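2026年3月4日 星期三 阴

早上醒得早,躺着也睡不着,索性起来收拾床铺。这张床从去年7月铺上麻将席以后就没怎么动过,整个冬天我都在另一间屋里睡,床上慢慢堆了些零碎东西。

先把席子擦了一遍。竹块之间的缝最麻烦,灰都在里面,毛巾拧干了一行一行地擦,换了3盆水。底下还是那条粉色的花床单,大花,蓝的白的绿的都有,洗过很多次了,我不打算换。 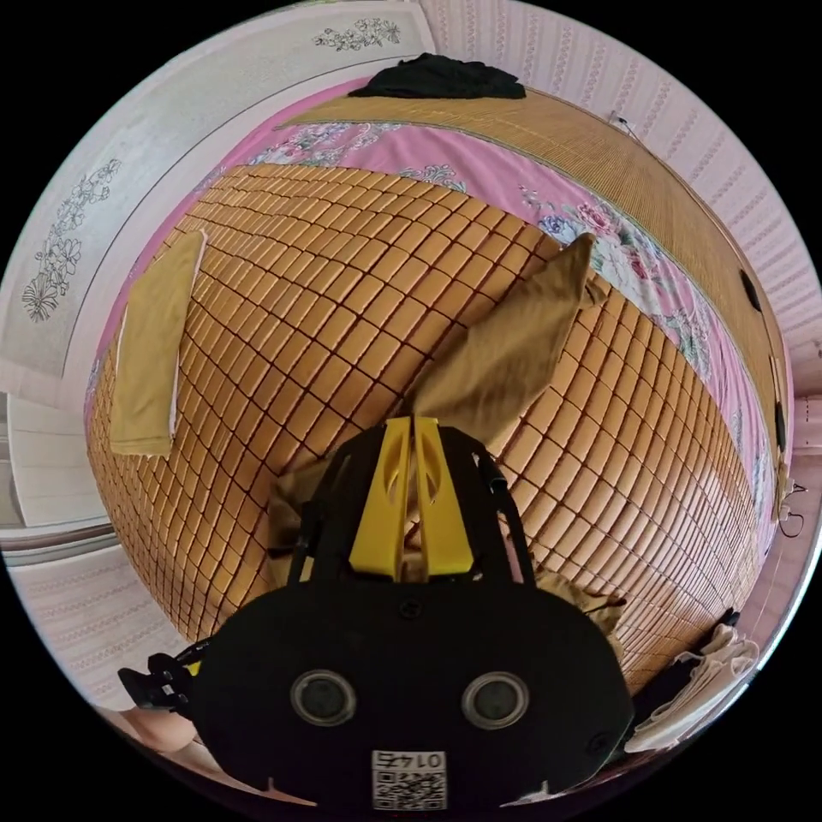
床上的竹席和卡其色的布,草席先靠墙放着。

草席是从Akthorpe那家店买的,睡着比竹席软,可是出汗以后粘人,用了一个夏天就不太想用了。扔了又可惜,打算卷紧了用绳子捆好,立到柜子后面。那件黑衣服也该拿去洗,在床头搁了好些日子。

卡其色的布料叠起来费劲,大的那块总是对不齐,叠了两回,边还是歪的,就那样了。小的放在左边,等一下一起收进柜子第二层。

中午煮了面,放了点青菜。下午去交了水费,顺路买了5个衣架和一卷绳子,一共13块。回来腰有点酸,草席到晚上才捆,绳子剪短了一截,又重新剪了一根。

竹席天冷时睡着太凉,明天看看太阳好不好,好的话把褥子抱出去晒一晒。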